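Ferness Gripper Station: Finger Care and Replacement
Frequently Asked Questions
Last updated Mar 30, 2026

Who should read this page?
This page is for staff who operate or maintain the Berchtold two-finger gripper at the Ferness site. It covers inspection, cleaning and replacement of the fingers. Questions about the controller or the power supply are covered in the station manual.

How often are the fingers inspected?
Operators look over both fingers at the start of each shift. A full inspection by maintenance is due every 2000 open-and-close cycles, and the count is shown on the station display. The count must be reset by maintenance only, after the inspection has been entered in the log.

What counts as normal wear?
Small nicks, light scuffs and pale scratches along the rim of a pad are normal and do not require action. Record them the first time they are seen. Marks that were logged at an earlier inspection need not be entered again unless they have grown.

When should a finger be replaced?
Replace a finger if its inner edge is chipped or frayed, if fibers or loose material stand out from the edge, or if the finger moves on its mount when pressed by hand. Wear is often uneven, and one finger may reach this point well before the other.
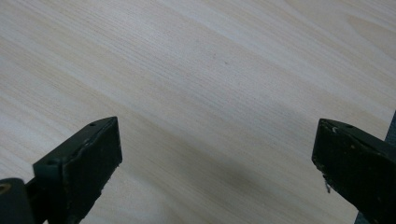
Fingers open over a wood surface. The inner front edge of the right finger is chipped and frayed; the left shows light nicks along the rim.

May loose fibers be trimmed so that the finger can stay in use?
No. Trimming hides the damage from the next person who inspects the finger. Tag the station, notify maintenance and leave the edge as found.

Can one finger be replaced without the other?
Yes, provided that the remaining finger passes a full inspection on the same day. Before February, fingers were changed only in pairs, and some printed copies of the procedure still say so. Please discard those copies.

Which parts are ordered?
Fingers are ordered from Grullach under stock number 886 (left) and 682 (right). The two are not interchangeable. Screws are supplied with each finger, and old screws should not be used again.

What are the steps for replacement?
Open the gripper fully, stop the station and lock out the power. Support the finger with one hand while removing the screws. Wipe the mount with a dry cloth, seat the new finger and start every screw by hand before tightening any of them. Run the Fliltoner alignment check with nothing between the fingers.

How long does the work take?
Allow about 44 minutes, including the alignment check and the log entry.

What if the alignment check fails?
Loosen the screws, reseat the finger and run the check once more. If it fails a second time, keep the station locked out and contact maintenance - do not correct the error by changing the grip settings.

How are the pads cleaned?
Use a dry, lint-free cloth. Solvents and abrasive pads are not permitted.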